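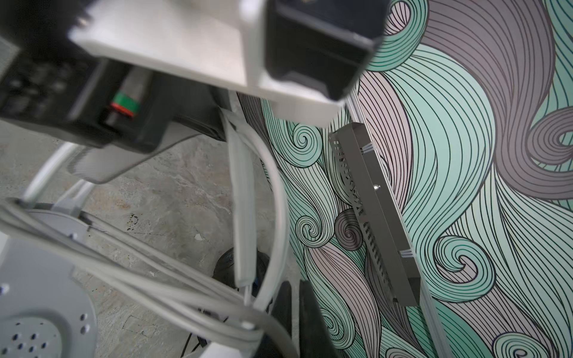

Gray concrete floor next to the patterned wall.

Cleaning a marble counter where it meets a painted wall?
Posted by clovcombe_tenant, 15/06/2026

Hello everybody. I rent a small studio in Grovport and I do hair for a few clients there. The owner put a marble countertop against a wall with a big wavy pattern, and there is a narrow black trim between the two. Hair product and dust collect along this trim and I am afraid to rub it. If I use a strong cleaner I can damage the stone, and if I use much water it can go behind the wall panel. The floor is concrete and I have no problem with it, I only mop. What do you use for the edge? I paid 9 dollars for a spray which says "for all surfaces" but I did not open it yet.

naidu_stonecare

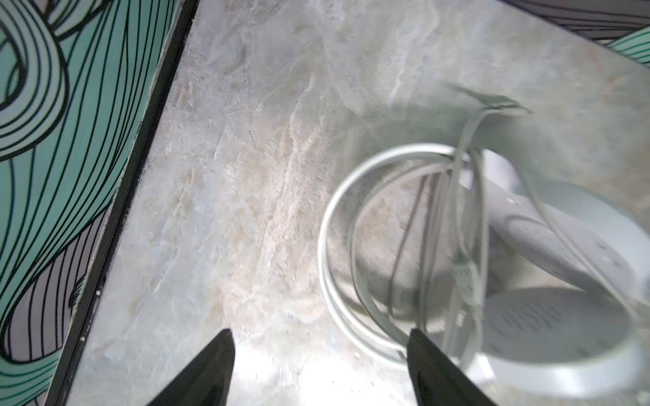

Marble does not like acid, so please keep vinegar and lemon away from it, also most bathroom sprays. Take warm water with a very small drop of mild dish soap, put it on a soft cloth and squeeze the cloth well. Go along the black trim slowly, in one direction. The tiny white specks there may come off with a wooden toothpick wrapped in the cloth, but a scuff mark like the one you have is maybe in the trim itself, and then I would leave it. I would also take the dryer and its white ring holder away before you begin, because dust likes to hide under such things. After this dry everything with a second cloth — do not wait for the air to do it.

About your spray, read the small letters on the back. Many of them say "not for natural stone" in a place where you do not look.

Wusier

I use baby wipes every evening, 4 years now, no damage. But my counter is not marble, I think it is some kind of composite, so I can not promise.

grovport_591

I agree with the soap and water. For the painted wall try first in a low corner with the cloth almost dry, and look if color comes on the cloth. Mine was matte paint and it became shiny where I rubbed — I had to repaint the whole piece. Also ask the owner when the stone was sealed the last time. If water makes a dark spot after a few minutes, it needs to be sealed again.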